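Stasamen Orchard Share: where we've got to by the end of September

Hi all at the Mistell Fund,

I know the form asks for headings and a risk table, and I've sent that separately, but last time you said you got more out of the letter, so I'm doing the letter again (you did ask!). Grab a cuppa.

The big news is that we've picked, sorted and handed out 1,598 kilos of fruit since the grant landed. Most of that is apples, then plums, then a frankly silly quantity of quinces from one backyard on Grimis Road. The target in our application was lower than that, and I remember thinking it was cheeky when I wrote it down.

For anyone new on your side, we go to people whose trees are dropping more than they can eat, we pick it with them, they keep what they want and the rest goes to the Hashmi pantry and the two school breakfast clubs. We now have 444 households signed up. Not all of them have trees. Plenty have a ladder, or a ute, or just a free morning, and we need those as much as the fruit.

Apples are what the breakfast clubs ask for first, and they go out whole, washed, no slicing. The kids will eat a red one before a green one every single time, so we've started sorting by colour as well as size and sending the cookers to the pantry.

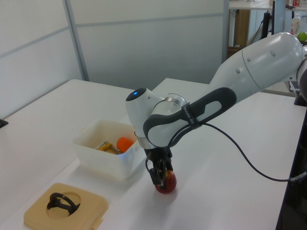
A red apple, the breakfast clubs' favourite colour.

Now the money. The biggest single spend was the second-hand cool room, which came in 300 dollars under the quote after Jawad Paracha talked the seller into throwing in the shelving. I've put what we saved towards picking bags, the kind with the drop bottom, and they've made a huge difference to bruising. We were tipping fruit out of buckets before and I cringe thinking about it now. The receipts are in the other envelope, stapled in date order, except for the fuel ones, which are in a sandwich bag. Sorry about that.

We said we'd run pruning workshops over winter and we did, 8 of them. The first was a bit of a fizzer, four people and sideways rain, but by the third we had to turn folks away from the morning slot and put on an afternoon one. I'd budgeted for loppers and should have budgeted for sharpening. Blunt tools were the main grumble on the feedback sheets, followed by the biscuits.

What hasn't gone well is the jam. We'd hoped to have a label and a stall going by now, and we've got neither. The kitchen we were going to use changed its hire rates, and the next one along wants us to have our own food safety supervisor, so I'm booked into the course. If I pass, we can start on marmalade when the citrus comes on. I'd like to move the jam money into the next period if you're happy with that, and I've put the request on page two of the form.
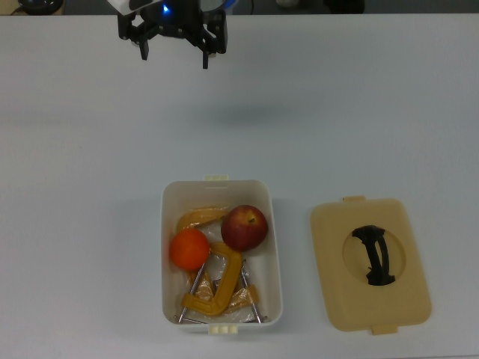
The other thing I want to raise is fruit fly. Two of our regular streets had it in the late peaches and we had to bin the lot, and it's a miserable job telling someone their whole tree is a write-off. We've been handing out traps at cost and nagging people to pick up windfalls, and I'd love to add a small line for netting next year. It doesn't need to be much. Even the older folks on the Stasamen side who swore they'd never net a tree are coming round to it.

Between now and Christmas we'll be doing tree checks, getting the roster sorted for the early plums and cleaning out the cool room properly, which I've been putting off. I also want to ring everyone who dropped off the list last season and find out why. My guess is that we picked a couple of places too late and they got fed up, and fair enough.

You're very welcome to come out on a picking morning. We start at 7 am, wear boots, and there's always somebody's zucchini slice at the end of it. Give me a bell about the jam money when you've had a look, I'm on the same number.

Comments (3)

plumduff
Our tree was one of the fruit fly ones. Gutted, but the trap seems to be catching plenty. Put me down for netting.

Marg from the hill
Can the quinces go on the list for next year too? I've got a recipe for paste that uses heaps. Also the biscuits were fine!

tony_r
Is the tool sharpening bring your own or do you drop them off? Have three pairs of secateurs that wouldn't cut butter.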